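Section 6. Preparing the two-arm table for work with water

Revised 2023-07-03 by Yasuo Shimada, from bench notes by Kimie Shibata

The sales sheet for the Brallgate finger set calls it "suitable for wet environments". It doesn't say how wet, or for how long, and our letters asking have gone unanswered. Work through this section as if the sheet had never been printed. Sections 4 (mounting) and 5 (homing) must be done first.
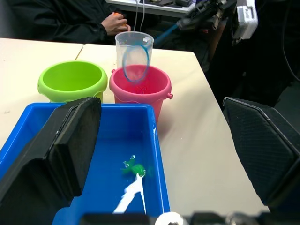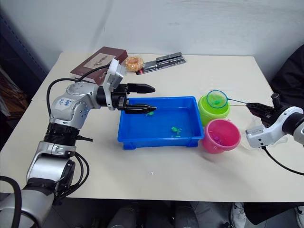
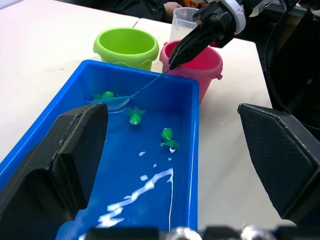 Glare on the water spoils more sessions at Oshima than leaks do. The Vina software has a setting called Auto Surface, which is supposed to correct for it. We have tried it on and off and can't tell the difference, so leave it off and move the lamp or the basin instead. The last of the three wrist and overhead views has a long white streak running diagonally across the water, with two smaller bright spots just above it, and a streak like that sitting next to a floating green toy is what you are trying to get rid of. A darker basin may help. Ryota Maruyama thinks so, but he has only tried it the once.

6.1 Cables and power

1. Stop both arms and switch off at the wall. The Vina stop button holds the arms but leaves the grippers live.
2. Follow each cable from wrist to base by hand. Any loop that can reach the basin must be tied back.
3. Leave enough slack at the elbow for a full turn of the wrist. Pull it tight and you'll be back here replacing the connector.
4. Dry the underside of both grippers with a lint-free cloth, even if they look dry.

CAUTION: Omalico cable sleeving is described as splash resistant. The sleeve may be. The cut ends are not.

6.2 Basin and tools

1. Set the basin down empty, square to the table, with all its feet on the flat.
2. Fill from a jug to a shallow depth. Do not carry a full basin over the table.
3. Put buckets and other containers where the tool arm can reach them without crossing the basin.
4. Place the net handle between the right gripper's fingers and close at low force. Thin handles bend, and the force reading in Vina won't warn you.
5. Tug the net gently. If the handle turns in the fingers, open, wipe both pads and try again.

Note: Grip the handle near its end, as in the overhead view, where the rim of the net rests on the green bucket. A short grip on the handle looks safer but brings the fingers nearer the water.

6.3 Finger clearance, left arm

1. Jog the left arm over the basin with the fingers open.
2. Lower in small steps and note the height at which the lower finger reaches the rim.
3. Enter that height plus 11 mm as the floor limit. The factory value is lower and we don't trust it.
4. Check the limit at both ends of the basin. Tables sag.

CAUTION: The floor limit is ignored in hand-guiding mode. Page 2 of the maker's booklet says otherwise. We tested it in June and the booklet is wrong.

6.4 After the session

1. Lift the fingers clear, then release the net into a person's hand.
2. Empty the basin with a cup before moving it.
3. Take off the finger pads and stand them on edge overnight.
4. If a wrist view goes cloudy, record fault 637 and tell Setsuko Tsuchiya. Resetting the fault clears the message and does nothing for the lens.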